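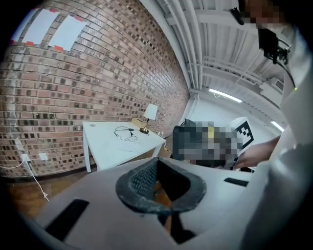

May, Dultmont bench, started 08:40

Second go at the lime mortar cubes. The first lot (batch 1 to 4) are written off. I had the sand too wet when I weighed it, so the ratios in the April pages are wrong and should not be copied into anything. Crossed them through in pencil.

Sand today is the Verkdale sharp, dried overnight in the small oven on trays and left to cool with the lids on. Weighed 3000 g into the bucket. Lime putty is from the older tub, the one with Huiling's tape round the rim. Stirred it before taking any out – it had a good inch of water sitting on top and I poured most of that into a jar to keep.

Mix A: 3000 g sand, 1058 g putty, no extra water. Knocked up by hand for twenty minutes. Stiff at first, crumbly, then came together all at once near the end. Sticks to an upturned trowel.

Mix B: same again with 224 g brick dust swapped in for sand. Dust is what went through the fine sieve from the Brekico rejects. It drank up more water than I thought it would and I had to add a splash from the jar. Did not weigh the splash. Should have.

Filled six moulds from each. Tamped in two layers, struck off level, damp hessian over the top, then plastic over that. Moulds for B are the ones with the dented sides, so expect the faces to be a bit out.

10:55
Flow table. A spread evenly. B slumped to one side and I had to repeat it. The table may not be level: put the spirit level on it and the bubble sits slightly towards the window. Shimmed with folded card and ran both again. Numbers are in the flow sheet, use the second set.

Left over mortar went into the joints of the practice panel in the yard. Brushed the joints out, wetted them twice, pressed the mortar in with the narrow iron. A was pleasant to work. B dragged on the iron and pulled back out of the shallower joints, though the colour is much closer to the old work. It's a warm pinkish buff while wet. No idea yet what it dries to.

13:30
Huiling Song came by and looked at the panel. She thinks the joints on the left side weren't raked deep enough, and she is right, I got 12 mm in places where I'd written 20. She also asked why we are still using the putty from the old tub when the Yan delivery is open. Reason is only that I want the two batches comparable with each other. Mix C can use the new one.

She wants a hair mix as well, for the backing coat samples. I said after the cubes are out. Goat hair is in the tall cupboard, second shelf, still in its paper. Needs teasing apart before it goes anywhere near a bucket.

15:10
Panel checked. A has firmed up enough to take a thumbnail mark. B is still soft. Beat A back with the stiff brush, left B alone. Hessian back over both and clipped along the top, it's breezy out there and the last sheet ended up in the hedge.

Cleaned the moulds left from batch 3. Two have rust in the corners. Wire brushed and oiled, not to be used for anything that matters.

Sample box number for today's cubes is 2081. A on the top tray, B underneath. Marked on the lid as well as the side.

To do:
Mist the cubes morning and evening, lift the plastic for a few minutes each time.
Weigh the jar of lime water before using any more of it.
Beat back B on the panel when it's ready – first thing tomorrow probably.
Find the other spirit level.
Ask Brekico whether the rejects are all from the same firing. The dust in the second sack looks darker than the first.
Order more hessian.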